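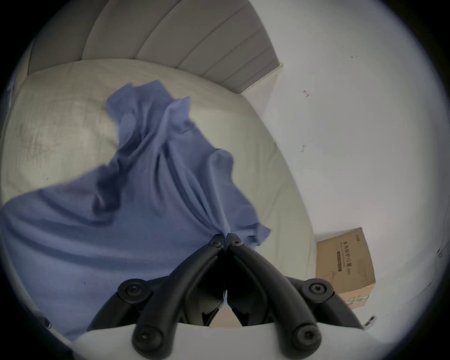 *Slide 1: blue cloth on a white sheet. Leave up while people find their seats.*

**Good afternoon, everyone, and thank you for coming in out of the wind.** (Wait for the back row.) My name is Fuseini Darko, and I've been asked to talk about small guest houses along the Niller valley, and whether the towns upstream can get a bit more out of their visitors than a coffee and a trip to the public toilets.

Say thank you to Yayra Bonsu for the hall and for the biscuits. Mention that she runs the visitor desk at Rurken and knows the footpaths far better than I do, so the difficult questions should go to her.

## Where people go now

Nearly everybody who visits the valley gets off the boat at Rurken, walks up to the mill, walks back down again and catches the five o'clock boat home. I don't blame them, it's a lovely mill! But Annan is only 5 miles further on, with the old tannery and the rope walk and that funny little chapel with the outside staircase, and on a good day in April you can have the whole place to yourself. Wotus is quieter still.

We asked 200 visitors at the landing stage what would have made them stay longer. I'd expected them to say more to see, or better weather. What came up again and again was a bed for the night, somewhere simple, and a way of getting to it with a suitcase. (Pause here, and let the Annan people nod at one another.)

At the moment there are 2 guest houses in Annan, and one of those shuts for the winter. Wotus has none at all. So we have a valley full of history and a last boat at five, and I think the one rather cancels out the other.

## What a night is worth

Don't rush this part. Last time I galloped through it and had to go back.

A day visitor buys lunch, perhaps a postcard. Somebody who stays the night buys supper and breakfast, and then very often a second lunch, and they've the time to wander into the tannery and talk to people. They also come back – I've met couples at Wotus who first came for one night and now bring the grandchildren.
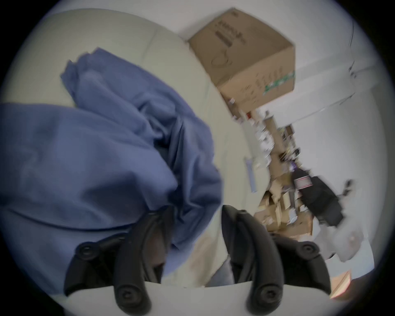 Guest houses needn't be grand to do this job well. Mrs-next-door's spare room with a decent mattress and a kettle will do very nicely, and in my experience guests forgive a creaky stair long before they forgive a chilly bedroom. Talk about the small comforts: a lamp you can reach, a hook on the door, somewhere to put a wet coat. A blue cloth like the one on the slide, all heaped up in folds on something soft and pale, makes my point about colour, as plain blue against cream looks cheerful and costs very little to put together. Then move on to breakfasts, and keep the kipper story short.

## Getting from one town to the next

The walk from Rurken to Annan is beautiful and it is also muddy. I'd like to see a luggage van in the mornings, shared between the towns, and one later boat in the summer months. The boat company has said it will listen, and I've no more to report than that, so please don't let me be drawn into promising anything.

Signs as well. The one at the Annan turning points into a hedge.

## Questions

Leave a good 60 seconds of quiet before giving up on them, people need a moment. If somebody asks about parking at the mill, pass to Yayra. Sign-up sheet for hosts is by the tea urn, pens in my jacket pocket.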